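Plokberg Technical College
Introduction to Mobile Manipulation
Handout 3: Handling tableware on a domestic worktop

1. Purpose of the unit

This handout accompanies the practical part of the module and should be read before the first laboratory session in September. Students work in pairs on a two-armed platform and are expected to bring a dish under control at an ordinary kitchen counter, using the right arm for the grasp and keeping the left arm in a safe waiting position. The theory of contact forces was covered in Handout 2 and is not repeated.

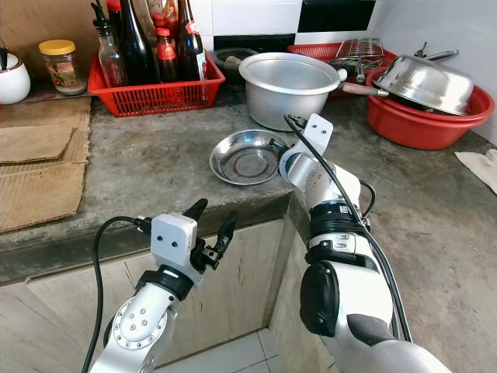
The unit is assessed on the written log and on the recorded trials together. A pair whose trials are untidy but whose log is complete will normally receive a better mark than a pair with the opposite.

2. Approach

Shallow dishes are awkward objects. The rim is low, the metal reflects light, and depth readings taken over a polished surface are often unreliable. Students should therefore plan the approach from the known height of the worktop and treat the depth reading as a check. The wrist should be brought over the front edge of the counter first and lowered only when the fingers are clear of the slab. Approach speed is limited to 100 millimetres per second in all sessions.

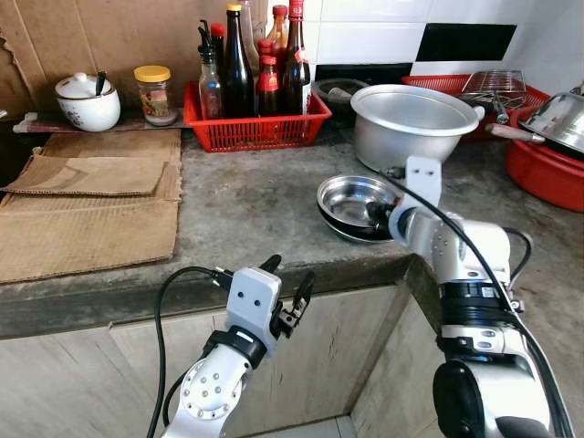

Grasping at the rim is the method taught in this module. Suction and scooping are treated in the Oltau option, which runs in the second half of the year. When closing on a rim, one finger passes inside the dish and the other remains outside – the log must state which. Closing force is set in the Geraghty control panel before the trial begins and may not be altered while the arm is moving.

3. The waiting arm

The left arm is parked in front of the counter, below the level of the work surface, with its fingers open. It must not be switched off. Pairs who wish to use both arms should submit a short written plan to the module office. 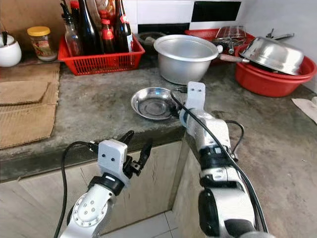 Cables require attention at every change of pose. A loop that is slack in the parked position may pull tight when the wrist turns, and the operator should move each joint slowly through its range before the first trial of the day.

4. Stacked items

The final exercise concerns dishes that rest on one another. Each pair has 600 seconds for the exercise, including any restart.

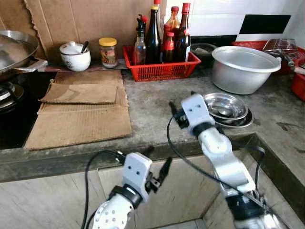 Stacks are marked separately from single dishes, and the plan for them must name the item to be taken first. Where a shallow bowl rests on a wider plate, the two rims lie at different distances from the centre, and the plan should give a finger position for each. The large pot standing behind them is to be entered as an obstacle.

5. Submission

Logs are uploaded to the Bisto folder as a single file. Late logs are accepted for 2 days, with a reduced mark.

Handout revised January 2, 2020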